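Stondatico 桌面双臂套件的齿轮装配任务包，值得单独买吗？

分类：设备选购 / 桌面机械臂
标签：双臂、夹爪、齿轮装配、示教

Wiremu Costigan
提问于 2024年6月13日

我在 Brorness 的一所职业培训学校带自动化实训课。我们打算下学期添一套桌面机械臂，目前比较倾向 Stondatico 的双臂套件，经销商是 Devadiga。报价单里有一项可选的“齿轮装配任务包”，内容是一块带立销的圆盘、三个直齿轮、一份任务说明和一组示例程序，另外收费。

我在纠结的就是这一项。说明书写得很简短，只说任务是把三个齿轮依次套到圆盘的三根立销上，中间的大孔留给太阳轮，太阳轮不在包里。看起来东西很少，我们自己的车间也能做齿轮和圆盘。经销商说任务包的价值在于示例程序，成功率可以做到 95%，但没有说是在什么条件下测的。

想请教用过的人几个问题：

一是这个任务对学生来说难度是否合适。我们的学生学过一点 Python，没有接触过机械臂，一组两到三人，每周一次课，整个实训安排 8 周。

二是原装夹爪能不能直接夹这种小齿轮，需不需要另配手指。报价单里还有一个叫 Namer 的夹爪手指升级件，不知道是不是必须。

三是自己做圆盘和齿轮的话，示例程序还能不能用。

预算方面，主机已经批了，配件部分剩下的钱不多，所以想花在有用的地方。手边有这套东西的朋友，麻烦说说实际情况，缺点也请直说。

补充：有人私信问我为什么不买单臂。单臂我们已经有一台旧的，这次就是要双臂，这一点不用再讨论了。

两个回答被标记为有帮助，按时间排列。

Hefin Wynne
回答

我们实验室二月份买的双臂套件，任务包是一起订的，到现在一直在用。我负责日常维护和新人培训，不代表厂家。按你的问题顺序说，中间会多讲一点台面布置，因为说明书里这部分几乎没有。

先说结论：任务包可以买，Namer 手指先不要买。

任务本身

学生第一次看到这个任务，一般都觉得一节课就能做完。夹起齿轮、移到立销上方、松开，听上去只有三个动作。实际做起来，前两个动作当天就能学会，套销这一步会占掉大部分时间。齿轮的中心孔和立销之间余量很小，夹爪位置稍有偏差，齿轮就会卡在销顶上，或者歪着搭在圆盘边缘。

我们让新人从手动遥控开始，先不写程序。左右两臂各练一遍，左臂负责靠左的立销，右臂负责靠右的。圆盘放在两臂都能够到的位置，三个齿轮最后都要落到圆盘上，围在中间大孔的四周。

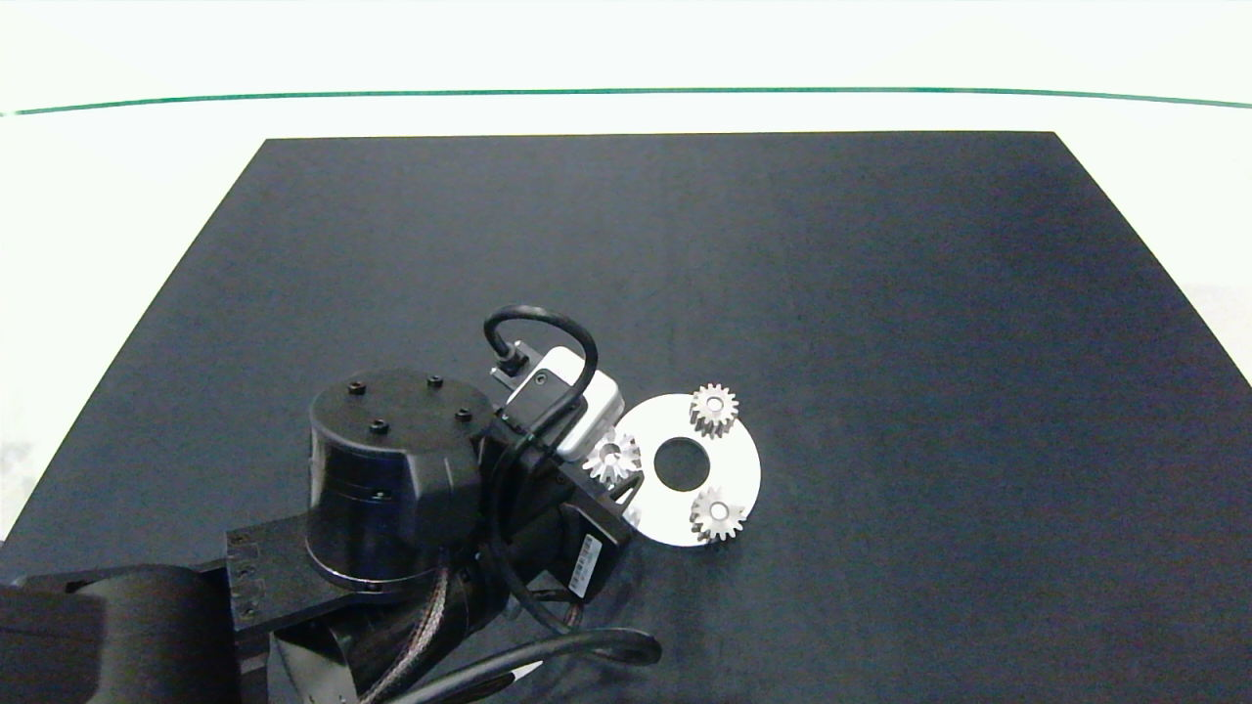

手动阶段我给每组的要求是连续完整做完 9 轮，一轮就是三个齿轮全部到位。中途有齿轮掉下来可以重新夹，但要在记录表上写一笔，注明是夹取时掉的还是套销时掉的。这张表后来非常有用。写程序的时候，学生会自己去翻，看看当初手动时哪一步最容易出问题，然后在那一步多加一个停顿或者一个校正动作。

有的组会想用夹爪去推齿轮，让它自己滑到位。可以推，但要轻。圆盘只是平放着，没有固定，推重了整块盘会跟着走，前面对好的位置就都作废了。厂家没有配固定件，我们后来在盘底贴了一小圈双面胶，够用。建议你们也这样处理，不要用夹具压盘面，夹具会挡住手指下探的路线。

关于难度，8 周每周一次课，我觉得正合适。我们大致是这样排的：头两周熟悉遥控和急停，中间三周做手动装配和记录，最后三周跑示例程序并修改参数。学得快的组可以在最后加一项，让两只手臂交替放齿轮。这时候要自己处理让位，两臂同时伸到圆盘上方会打架，示例程序里没有做碰撞检查，这一点经销商大概不会主动跟你讲。

夹爪和手指

原装夹爪夹这种小直齿轮没有问题。夹的时候让手指夹在齿圈外侧，手指尽量压低，从台面上直接取。不要想着从中心孔里撑开来夹，孔太小，而且那样就没法套销了。

夹取最常见的毛病是夹偏。齿轮外圈是齿，手指如果一边抵在齿顶、另一边落在齿槽，夹紧的瞬间齿轮会转一个小角度，看着夹住了，抬起来就是斜的。解决办法很土：夹紧之前先让手指轻轻合一下再松开，齿轮会自己摆正，然后再正式夹紧。我们把这个动作写进了程序，名字就叫“轻合”。加了之后歪着抬起来的情况少了很多。

放的顺序也有讲究。说明书让学生按顺时针来，没有讲从哪根销开始。我的做法是先放离当前手臂最近、最不容易被挡住的那根，这样第一个齿轮最快到位，学生有信心。放好一个以后，剩下的两根销还空着，手指下探时要绕开已经装好的那个齿轮。

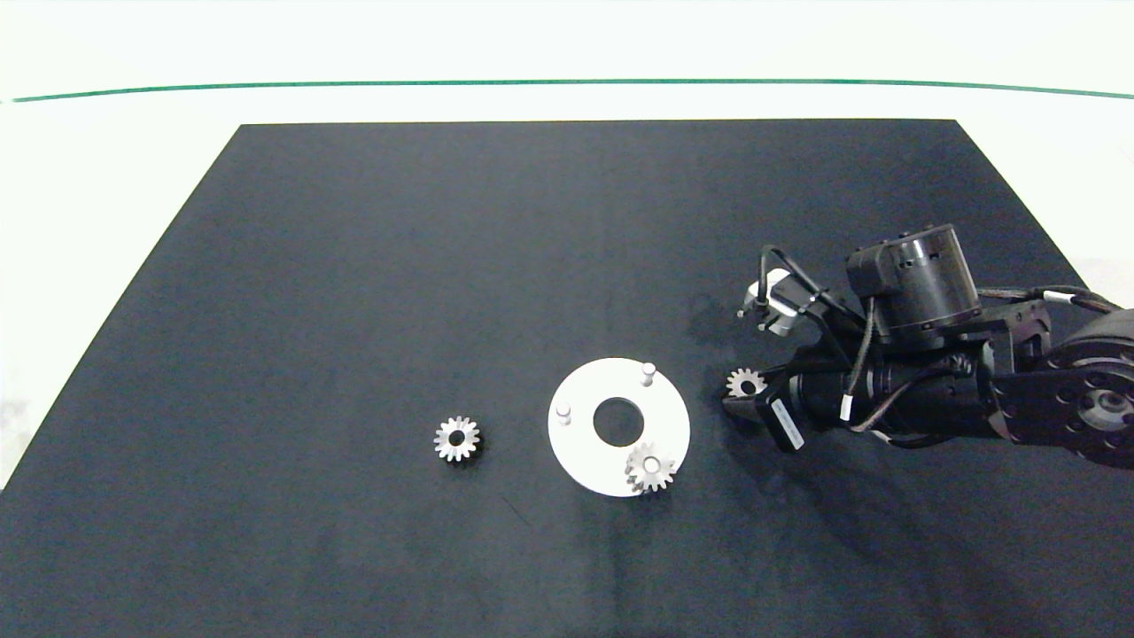

力度参数出厂设得偏大。夹紧力在控制软件的夹爪页里调，我们往下调了两档，齿轮没有掉，手指的磨损也轻了。调之前先把原来的数值抄下来，软件里没有恢复默认的按钮，只能整机重置，重置以后关节零位也要重新标，很费时间。

Namer 手指我们借来试过一个星期。它的指尖更窄，夹薄片和小螺丝确实方便，但在齿轮任务上和原装手指差别不大，换装还要拆腕部的走线。腕部那几根线缆本来就绕得比较满，拆一次装回去总要重新理一遍，理不好会在手臂转到极限位置时扯到接头。如果以后你们要做更小的零件再考虑，现在不必花这个钱。

视觉

套件的两只手臂腕部各带一个相机模块，示例程序主要靠它来找齿轮。黑色台面配白色圆盘，对比很清楚，圆盘基本不会找错。齿轮是银色的，顶灯太亮时齿圈会有反光，识别出来的中心会往亮的一侧偏。我们把正上方的灯关掉一排，只留侧面的，偏移就在可以接受的范围里了。

手臂自己的影子也会有影响。手臂伸过去以后，夹爪旁边的台面会变暗，如果正好这时候拍照定位，结果不太稳定。示例程序默认是在夹爪悬停时拍照，我建议改成手臂退回去以后先拍一次，把三个齿轮的位置都记下来，再逐个去取。改动不大，学生自己就能完成，也是一个不错的练习题。

经销商说的 95%，我猜是在齿轮每次都摆在固定位置、灯光也固定的情况下测的。我们随意散放的时候达不到这个数。具体多少我没有系统统计过，不敢乱写。你可以要求 Devadiga 在验收时现场跑一遍，齿轮由你们来摆，这个要求不过分，我们当时就是这么做的，他们也同意了。

自己做件行不行

可以，但有条件。示例程序里写死了圆盘的外径和立销的位置，在一个配置文件里，改起来不难。麻烦的是立销顶端。原装的销顶是圆头，齿轮放上去稍微偏一点还能滑下去。我们自己做过一块备用盘，销顶车成了平的，结果套销失败得厉害，后来手工倒了圆角才好一些。你们车间如果要做，记得把这一步写进图纸。

齿轮自己做也行，齿数不必和原装的一样，三个齿轮在这个任务里并不需要互相啮合。中心孔的尺寸要留意，宁可松一点。等学生熟练以后，再换成紧一点的。

我的建议是任务包买一份，把它当样件，再照着做几份分给各组。原装件留着验收和考核时用。

上课时的摆放步骤

贴给你参考，我们打印出来压在每个工位的角上。

1. 清空台面，圆盘放在中间，确认三根立销朝上，盘底的双面胶压实。

2. 两臂回到起始位，检查线缆有没有压在关节下面。粗的那根电源线容易滑到台面边上，要顺到手臂后面去。

3. 三个齿轮平放在台面上，圆盘两侧都要有，彼此留出夹爪能张开的距离。不要叠放，也不要靠在盘边。

4. 先用遥控把一只手臂移到最靠外的齿轮上方，张开手指，慢慢下降，直到齿轮落在两指之间。这一步不夹，只看位置对不对。
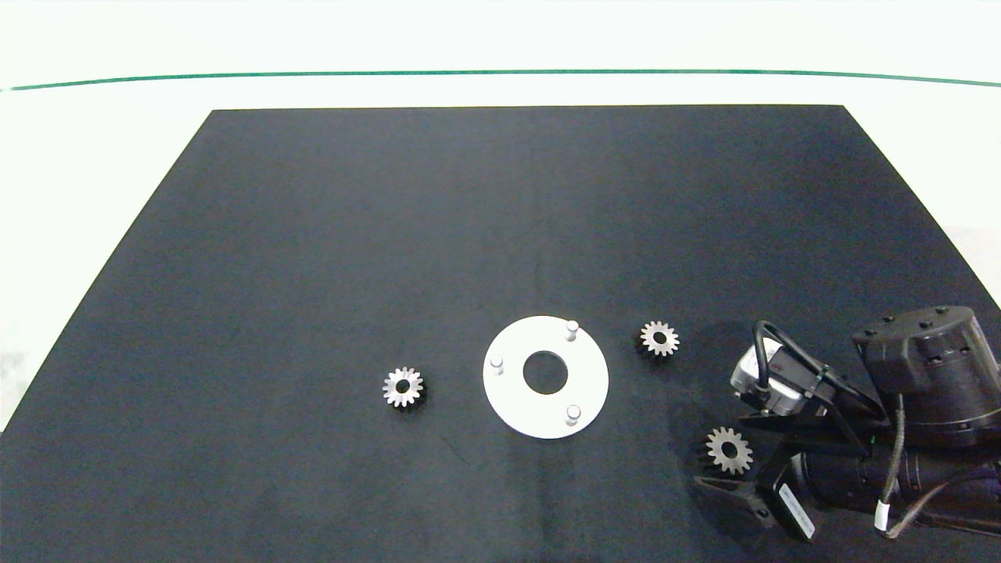
5. 位置确认后做一次“轻合”，再夹紧，竖直抬起。抬起高度要超过销顶，不要贴着盘面横移。

6. 移到目标立销上方，停一下，看中心孔和销顶是否对齐，再下降。感觉有阻力就停，小幅左右挪动，不要硬压。

7. 松开手指后先竖直退出，再横移。很多人在这一步把刚放好的齿轮又带了下来。

8. 三个齿轮都到位以后，两臂回起始位，在记录表上签名，换下一个人。

售后

顺带说一句。我们有一只手臂的腕部相机用到第二个月开始掉线，Devadiga 换了一根线就好了，没有收费，但前后等了三个星期。如果你们课时排得紧，最好在合同里写明备用线随机附带一根。软件更新要手动下载，更新完夹爪参数会被覆盖，又要重新输一遍，这一点我提过意见，还没有改。

机器本身的运动部分目前没有出过问题。

齿数不够
回答

我没有用过双臂版，只用过他们家的单臂，也做过类似的套齿轮。说两点。

任务包我觉得偏贵。我当时花了不到 2000 的材料和加工费，做了够一个班用的圆盘和齿轮，学生自己画图自己加工，机加工的实训课也顺便有了内容。你们有车间，这条路完全走得通。楼上说的销顶倒圆是对的，我第一批也是平头，返工了一次。

示例程序网上搜不到，这个确实只能买。不过他们的程序写得比较乱，变量名全是缩写，注释又少，给学生看未必是好事。我后来是自己重写的，用时一个周末，功能差不多。当然这要看带课老师愿不愿意花时间。

另外提醒一下桌子。双臂版比单臂重不少，桌子不稳的话，手臂急停时台面会晃，圆盘上没放稳的齿轮会移位。

Wiremu Costigan
评论

谢谢两位，非常详细。Namer 手指已经从报价单里划掉了，任务包先订一份，其余的让机加工班照着做。现场验收的要求我今天发给了 Devadiga，还在等回复。

再问 Hefin Wynne 一句：记录表方便分享一份吗？我想直接拿来改。

Hefin Wynne
评论

可以，私信发你了。表里“备注”那一列我们后来改成了“掉落原因”，你收到的是旧版，自己改一下表头就行。另外验收时记得让他们两只手臂都跑，不要只演示一只。

齿数不够
评论

同求一份记录表。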